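Refreshment Table Check, Wilgate Room 213
July 20, 2024
Checked by Nia Phillips

1. Tabletop clean, edges smooth: OK
I ran my hand all along the rim and found no chips or sticky patches. It's such a nice big table! There's a tiny dark speck on top, so please give it a wipe before guests sit down. 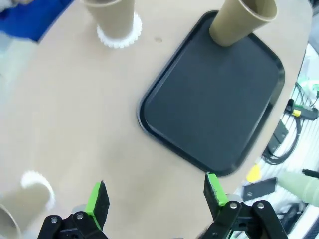 2. Tray flat, no cracks: OK
It doesn't rock when I press the corners (the old one did, and we all remember the tea). Benedek Pálfi wants a grippy liner in it by September and I'm with him.

3. Cups sound, no split rims: OK, with a comment
I threw out 2 from the new sleeve before setting up - squashed in the box, I think. The rest are fine. Please carry them upright and don't stack them once they've been used.

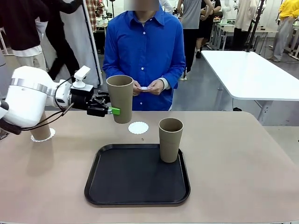

4. Walkway clear: NEEDS WORK
Way too much stuff on the floor by the table. I nearly went over with my hands full! Benedek will shift it tonight.

5. Doilies clean, lying flat: OK
A curled edge can tip a tall cup, so swap any that won't stay down. Spares are in cupboard 3.

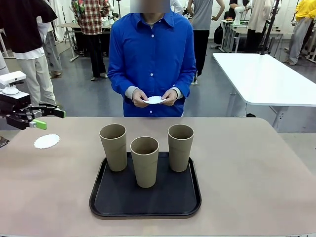 Item 5: scalloped doilies, with the cups on the tray.

Recheck: item 4 only.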